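Rosales diver - bracelet or strap?

427 views · 3 replies

mossgate
Picked up a used Rosales 200m diver at the Holtside fair, blue dial, steel case. Came on the bracelet, no spare links. Bit tight on me by evening. Do I hunt for links or just stick it on leather? Seller wanted silly money for the orignal strap.

tidewheel
Links. Leather on a diver is daft, one swim and it stinks. Trirnent do links that fit, bit shinier than the old ones but you stop noticing.

pennyharrow
Disagree - most of these never see more than a sink. I've had mine on brown leather since July, lovely. And the Trirnent links DON'T fit the early case, pins are too fat. Ask me how I know. Check the number on the back first, mine's a 1412.

tidewheel
Fitted mine fine. Early one too. Did you use their pins or the old ones?

pennyharrow
Theirs. Came loose twice.

mossgate
Right, so use the old pins? Mine's a 1412 as well. Shop in Redville quoted me around 3 weeks to get links in, seems long. Gave it a wipe down Monday anyway, clasp was filthy.
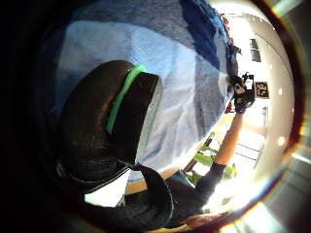
Dark glove with the green strip, blue cloth behind.

tidewheel
Old pins yes. Don't wait on Redville, they're slow with everthing. Try the half-size hole on the clasp before you buy owt.

mossgate
Didn't know there was one. Will look tonight.

Share · 12 likes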